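My Little Gray Marble Table: a June gallery

I've had a few messages asking what the surface is in my pictures, so I'm finally giving it a page of its own. It's a tabletop with a gray marble pattern, dark with pale veins running all over it, and I am a little bit obsessed. I'd been putting things down on plain white for ages and everything looked like a dentist's office. Then Efraín Paucar (who I used to share a studio with, and who has better taste than me in everything except music) talked me into going dark, and I haven't looked back!

The whole gallery is small things on a dark surface, plus the plant corner, which has its own fan club at this point. I've kept it short. There were 50 pictures in the folder when I sat down with my coffee and I've been ruthless.
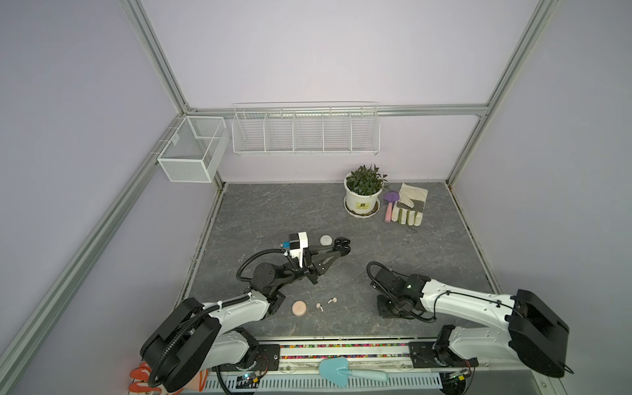 Let me talk about walls for a second. I wanted a color that wasn't white and wasn't really a color either, and I went through so many sample cards. One was called Tullis and looked like wet cement. One was called Achari and I loved it on the card and hated it by the time I'd done a patch the size of a dinner plate. What I ended up with is a pale lavender that goes grayer or pinker depending on the time of day, and it does something really nice next to green leaves. If you only take one thing from this page, try lavender behind a plant. I mean it.

The wire rack along the back is the other thing people ask about. Five compartments, white, nothing in it yet. I keep planning to fill it and then liking it bare. My first idea was seed packets, one kind to a compartment, and my second idea was all the charging cables, which would be the sensible choice and would also look terrible. The white mesh basket over on the left wall has the same problem. I think I just enjoy having storage more than I enjoy storing things.

On to the plant. It sits at the back in a white plastic pot with a saucer under it, and it's been very forgiving. I water it when the top of the soil feels dry and turn it now and then so it doesn't lean. The saucer was a late addition after I left a ring on the last table (a real wood one, may it rest in peace). The purple and pink trowel lives right by it with the work glove, mostly so I can find them. Before that I'd lose the trowel for weeks at a time, and once I repotted an entire fern with a soup spoon.

I go back and forth on leaving the glove out. It's white canvas with gray stripes on the fingers, nothing fancy, and my sister says it makes the whole corner look like somebody got called away to the phone. I like that! A corner that's too neat makes me nervous.

Then there are the small round cases, my other weakness. I didn't set out to have a collection. But a round earbud case is such a satisfying thing to hold, and once you have a white one and a black one you start noticing every other round thing in the house.
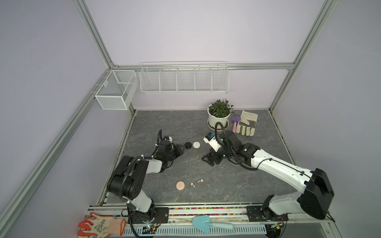

Black case, white case, a peach one nearer the front, and two white earbuds keeping it company.

I love how the pale things jump off that surface. The black case is trickier, it sinks right into the gray unless the light is kind, and I've learned to put it beside something white so it gets a bit of help. Peach is the surprise winner for me. I never would have picked peach to go with dark stone colors and now I want a peach everything.

A few of you wrote in about scratches, so: yes, I worry about them too. I wipe the table with a soft cloth and a little dish soap, dry it straight away, and that's the entire routine. I did buy a bottle of something called Drivari that promised a deep polish, used it on one corner, and spent the evening trying to get the greasy look off again. Efraín says I should have read the label. Efraín was not asked.

Crumbs are the real enemy on a dark top, worse than scratches. Crumbs and potting soil. You wouldn't believe how far a spoonful of soil can travel, and every bit of it ends up in the spot you wanted to use. I do all the plant jobs first now, wipe down, and only then bring out anything with a charging port. Soil in a charging port is a sad afternoon. Ask me how I know.

For anyone trying to do this at home, I shot mostly before lunch and left the ISO at 800, and I didn't fuss with much else. A darker table wants more light than you'd expect. I used to turn every lamp in the room on and then wonder why the lids all had five little suns on them. Fewer lamps, moved farther back, was a big improvement, and I wish I'd tried it 16 pictures earlier than I did. 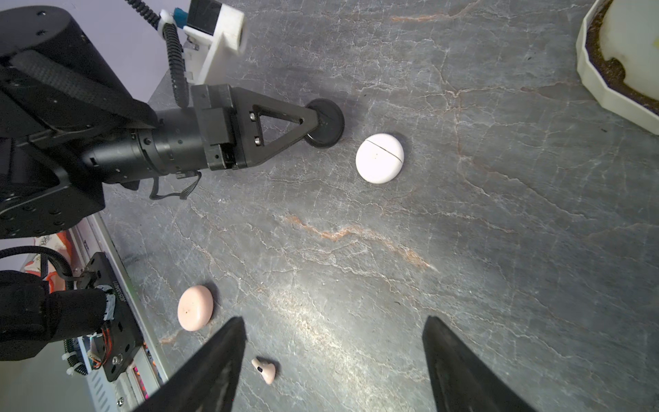 The rusty orange veins are my favorite part of the whole table and they're easy to miss from farther back. From a distance it all reads as gray and white, very serious, very kitchen showroom. Get in close and there's this warm streak wandering through it. I've started lining things up to it without meaning to. Pink looks especially good near the orange, which I'd have bet money against.

I was also tempted to get a matching tray from Alero, in the same sort of pattern, and stand it on the table, but marble on marble felt like wearing denim with denim. Maybe a cork one. Maybe no tray at all, and I just learn to put the lids back on things.

Next up I want to try the same table with glass, little bottles and jars mainly, and see whether the veins show through. I'd like to do something with the planter too, the white one with the flat faceted sides. If you have a good idea for what to put in that wire rack, send it over. I've had 2 votes for spices so far and one of them was me.

Last updated: June

More galleries
Windowsill herbs, before and after a haircut
Every mug I own on a blue cloth
Buttons, beads and one very nice thimble
The great paint sample wall
Lemons, again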